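Home | Kitchen | Laundry | Sick Days | Search

Keeping a stomach bug from touring the house

One person in the family gets it on Wednesday and by the weekend it has met everybody. Viruses are sociable. A few habits slow them down.

Wash hands with soap. Sanitizer gel is fine for the car, but norovirus mostly shrugs at it.

Wipe what people poke: faucet handles, the fridge door, light switches, microwave buttons. The buttons are where sick people go for soup.
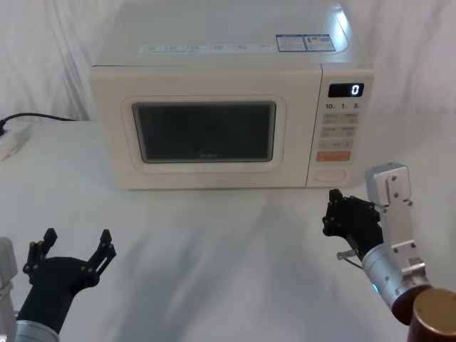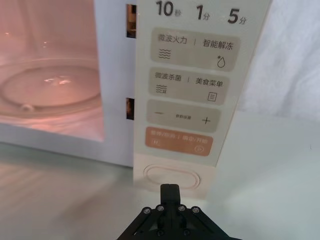
Don't cook for others until you've been well for two full days. Enjoy this. It is the only perk.

Wash the towels hot and don't shake them first, however satisfying that looks in commercials.

Bleach goes on after the mess is wiped up, and never anywhere near ammonia. Read the label for the mix and the waiting time. Yes, there is a waiting time.

Comments (3)

plestov5: Two days off cooking? My kids would call that a holiday.

Gaber: What about the TV remote?

kuren_mom: Ours lives in a sandwich bag all March. Ugly, but it works.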